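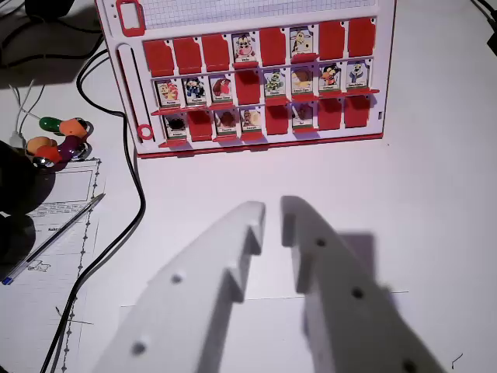
Pantry Moths and Grain Beetles: Storage and Treatment Notes

Most insects found in kitchen cupboards arrive inside a package. Eggs or young larvae are present in the flour, cereal, nuts or pet food at purchase and develop at room temperature. Treatment consists of finding the infested item, removing it, cleaning the shelf and storing replacements so that a second infestation cannot spread.

Identification

The Indian meal moth is the species most often seen. The adult is under half an inch long at rest. The front third of the wing is pale gray and the remainder is coppery brown. Adults do not feed on stored food. The larva is off-white with a brown head and leaves silk webbing in the product, often visible as clumped grains on the inside of the lid.

Sawtoothed grain beetles are flat, brown and a tenth of an inch long. They can enter packages through folds and seams that look closed. Flour beetles are slightly larger and reddish, and in heavy numbers give flour a sharp odor. Weevils have a distinct snout and develop inside whole kernels, so rice, wheat berries and popcorn should be checked for small round holes.

Clothes moths are sometimes confused with pantry moths. Clothes moths are a uniform straw color, avoid light and run when disturbed. A moth flying openly in a lit kitchen is usually a pantry species.

Life cycle

A single female meal moth can lay up to 300 eggs, placed on or near food. Eggs hatch in a few days in a warm kitchen. The larval stage lasts from two weeks to several months depending on temperature and diet. Mature larvae leave the food and climb to pupate in shelf pin holes, under shelf paper, along the ceiling line and in the threads of screw-top lids. Moths seen weeks after a thorough cleaning have often emerged from these sites.

Locating the source

Empty one shelf at a time. Begin with items that have been open longest, then check unopened items. Pour suspect products onto a light-colored tray under good light and leave undisturbed for ten minutes. Larvae and beetles will move.

Items commonly missed:

Birdseed and dry pet food
Dried chilies, paprika and other ground spices
Tea, especially herbal blends
Chocolate and baking decorations
Dried flower arrangements
Rodent bait based on grain

Seal infested food in a plastic bag and take it to the outside trash the same day. Do not leave it in the kitchen can.

Cleaning the cupboard

1. Remove shelf liners. Discard paper liners and wash vinyl ones in hot water and dish soap.
2. Vacuum shelves, corners, hinge recesses and shelf pin holes with a crevice tool.
3. Empty the vacuum outdoors.
4. Wipe surfaces with warm soapy water. Let the cupboard dry fully with the doors open.
5. Wash jars and lids in hot water. Take out removable gaskets and clean the groove.

Do not apply insecticide to shelves that hold food. Vinegar and bay leaves are widely recommended. Vinegar is adequate as a cleaner but leaves no lasting protection, and bay leaves should not be relied on for control.

Cold treatment

Freezing kills all stages if the center of the package reaches 0°F and stays there. Allow seven days. Large bags cool slowly and should be divided into portions of 300 g or less before freezing. Keep the package sealed when it comes out and let it return to room temperature before opening, otherwise condensation forms on the food. A refrigerator slows development but does not reliably kill eggs.

Heat treatment

Spread whole grains or dried beans in a shallow layer on a baking sheet. Hold at 140°F for one hour and check with an oven thermometer, as many ovens are inaccurate at low settings. Heat may reduce germination, so seed intended for planting should be frozen when fully dry.

Containers

Glass jars with a rubber gasket and wire clamp are the most dependable. The 700 ml Pliretti jar holds a one-pound bag of most kinds of rice. Okuritz square canisters use shelf space better, but the silicone seal must be seated evenly at all four corners. Test any container by filling it with water, closing it and inverting it over a sink. A container that drips should not be used for flour. Zip bags can be chewed through by larvae and are suitable only for short storage.

Label each container with the date of filling. Finish the old contents and wash the container before adding new stock.

Pheromone traps

Sticky traps baited with the female scent attract male meal moths only. They show whether moths are present but will not end an infestation alone. Beetles need a different lure. Place one trap per room, away from open windows. Replace the lure at the interval printed on the package and write the date on the back of the trap. Catches often rise in July, when warm kitchens shorten the cycle. If a trap is still catching moths two months after cleaning, a food source has been missed. Check adjoining rooms, the garage and behind the stove.

Updated 2025-06-26

41 shares | 6 comments

Related tips
Drain flies: cleaning the overflow channel
Storing birdseed in an unheated garage
Carpet beetle larvae in wool rugs
Ant trails and where to place bait
Replacing gaskets on clamp jars

Contact | Copyright Urnell Home Notes | Back to top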